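4. Uptake and Missed Second Visits

4.1 Setting and records

The shingles vaccine was offered through four county clinics, in Zurley, Akmont, Haugland and Tritcombe. All four used the same booking system and the same consent form, and all four drew on the same county supply. They differed in opening hours. Zurley and Akmont ran sessions every weekday until 5 p.m. Haugland opened three days a week. Tritcombe, the smallest, gave shots on Tuesday only, in a room shared with the foot care service.

We used the booking records of 2,931 adults who received a first dose during the study period. A person was counted as having completed the series if a second dose was recorded at any of the four clinics within the recommended window. People who moved out of the county before the window opened were left out before the total was taken. Doses given by private pharmacies were added where the pharmacy had reported them to the state registry. Reporting by pharmacies was uneven in the early months, and some second doses were probably missed. Section 6 returns to this point.

Age was taken from the booking record. We did not have income or education for individual patients and did not try to estimate them from home address. Language was recorded as the language chosen for the reminder letter, and we treat it as a rough guide only. Several patients told clinic staff that a daughter or son had filled in the form for them.

4.2 Reminders

Every patient was given a card with the date of the second visit before leaving the first. A letter followed 14 days before the appointment. Patients who had given a cell phone number also got a text message the day before. The wording of the text was changed once, in March, when the clinic phone number was added at the end. Before that change a patient who could not come had to find the number on the card or the letter.

The letters were printed and mailed by the county office on a fixed weekly run. When an appointment was moved after the run had been sent, no new letter went out. Staff at Haugland dealt with this by calling the patient. Staff at the other clinics did so when they had time, and no record was kept of which calls were made. We therefore cannot separate the effect of the letter from that of a phone call for patients whose visits were moved.
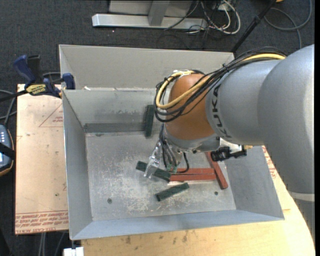
Figure 3. KUKA robot arm over an open metal bin holding six small blocks.

4.3 Interviews with patients who did not return

The records show who missed a second visit but say little about the reason. We mailed an invitation to 200 patients with no second dose on file, drawn at random from the four clinics in proportion to their size. Interviews were done by phone by Embla Skjelbred, who had no part in running the clinics. Each followed a short guide with open questions on the first visit, side effects, travel, and what the person remembered being told about the second dose. Calls were placed in the morning and again after 6 p.m. if there was no answer. Most lasted less than 17 minutes. Notes were typed during the call and read back to the patient at the end.

Side effects came up often. Patients described a sore arm, chills, or a day in bed, and several said they had not expected to feel so unwell. Few of them had decided against a second dose outright. More often they had put it off until a week with nothing planned, and the week had not come. One woman from Akmont had canceled twice because she looked after her grandchildren and did not want to be ill on a day when she had them.

Travel was raised mainly by patients from Tritcombe and from the farms north of Haugland. A bus runs to Tritcombe in the morning, but the return bus leaves in the middle of the afternoon, and patients with a late slot had to be picked up. Two said they had asked for an earlier time and been told the list was full. Patients in Zurley seldom mentioned travel. They spoke more about parking, and about a side entrance that had been closed for repairs.

A smaller group believed that one dose was enough. Some had heard this from a friend. Others compared the shot with the flu shot, which they had once a year and never twice. The county information sheet does state that two doses are needed, but it does so on the second page, below the list of ingredients. When asked, most patients in this group said that they would now book a second visit, and the interviewer gave them the clinic number. We did not follow up on whether they went.

A few patients had in fact received a second dose, either in another state or at a pharmacy that had not reported it. These were corrected in the data set before the analysis in Section 5. The same correction could not be made for patients who were not interviewed - the true rate of completion is therefore likely to be a little higher than the records suggest.

4.4 Views of clinic staff

Nurses at all four sites were asked to comment on a draft of the interview findings. They agreed that side effects were the hardest subject to handle at the first visit. Some gave a full account of what to expect. Others kept it short out of concern that a longer talk would put people off the first dose. There was no county guidance on this, and practice varied between nurses at the same clinic as much as it did between clinics.

Staff at Tritcombe asked that the single weekly session be kept in mind when the sites are compared. A patient who misses a visit in Zurley can be seen the next day. In Tritcombe the wait is at least a week, and longer when the session falls on a public holiday. The models in Section 5 include the number of sessions per week for this reason, together with patient age and distance from home to clinic.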